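Writing where people can see you – notes for the Stimberg bloggers' meetup
12 December 2023
166 shares 2 comments

(Water. Phone off. Wait for the back rows to sit down.)

Hello, Stimberg! I'm so happy to be in this room. I have read a lot of your blogs over the years, mostly in bed with the light off, and now you all have faces. Give me a second to enjoy that.

I have 40 minutes and I talk fast, so wave if I'm losing you. Questions are fine at any point. Please do interrupt me, I like it.

Tonight is about personal blogs. I mean the kind where you write about your own life under your own steam, with no plan to sell a course at the end. I've kept one going for a long while, I stopped once, I started again, and I love it more now than I did at the beginning. I want to talk about how the second start was different from the first.

PART ONE – the first blog

It was called Kaewsai, after the street where I rented a room the year after college. I picked the name in the time it took to fill in the sign-up form. (Pause, people usually laugh here. If they don't, move on.)

I wrote about everything. Bad haircuts, bus rides, trying to learn the accordion, the job I didn't get. My only readers were my cousin and a woman in another state who found me while looking for accordion straps. She left a comment on the strap post and stayed for years. I still think of her when I write. If a sentence would bore her, I take it out.

Then I got a bit of an audience, and I started to write for it. I looked at the numbers before breakfast. I put up a post every single day one April, and by the end of that month I was writing about what I had for lunch because I'd done nothing else but write posts. Read out the lunch post here – just the first paragraph, the bit about the crackers.

I stopped that summer. No goodbye post. I just didn't log in.

PART TWO – coming back

What got me started again was a box of printouts. My mother had been printing the blog. All of it, with the sidebar and the little calendar, on the office printer, hole-punched, in order. I sat on her floor and read the lot, and I was so surprised by how much I had forgotten! Whole friendships were in there. A recipe for plum cake I'd been trying to remember since I moved.

So I opened a new one, Brikden, with very few rules. I post when I have something. I keep a drafts folder and I let things sit in it for as long as they like. I turned off the visitor counter on the first evening and I haven't turned it back on.
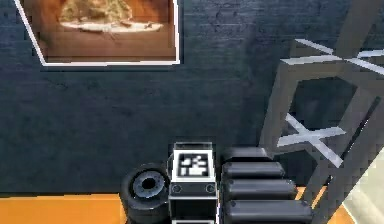 The drafts folder is the part I'd push hardest if you asked me for advice. Mine is a mess and I adore it. There are titles with nothing under them. There's one that just says "the smell of the pool office" and I have no idea what I was going to say, but I know I'll get there. When I sit down on a free evening I never face a blank page, I face a pile of old notes from somebody who knows me very well.

(Check the time. If past the half, skip the newsletter story and go to comments.)

Newsletter story: I joined a group newsletter called Vellness for a while. Lovely people, and I learned a ton about editing from them. We each wrote one piece a month on a set theme. I found out that I freeze up on a set theme. Give me "gratitude" and I will clean the oven. Other people in that group did their best work that way, though, so please try it before you decide. I'm glad I did.

PART THREE – other people in your posts

This is the one I get the most mail about. How do you write about your life when it's full of other people who didn't sign up for it?

What I do: I ask. I send the draft over and say, take out anything you want. Most of the time they change one word. My sister once asked me to make her funnier, and she was right, the post was better for it. Twice I've been asked to drop a whole post and I dropped it both times. One of those was the best thing I'd written all year and I still wouldn't swap it for the phone call we had afterward.

Children's stories I leave alone once the child is old enough to read them. Work stories I leave alone full stop.

PART FOUR – comments

Answer them! I know it takes time. I set aside an evening with tea and go through them all, and it's my favorite part of the week. Some of the people who write to me I've now met in person – there's a table of them over on the left tonight (wave at the table). Mean ones I delete without reading to the end. You can usually tell by the second line.

EXERCISE

Pass out the index cards. There should be enough for 60.

Ask everyone to write down one small thing from the past week that they told someone out loud. Something they heard at the store, a thing the dog did. Give them a few quiet minutes. Don't fill the silence, I always want to fill the silence.

Then tell them to put the card in a coat pocket and take it home. That's a draft.

Questions until they want the room back. Thank the library for the chairs and the coffee. Cards with the blog address are by the door.

166 shares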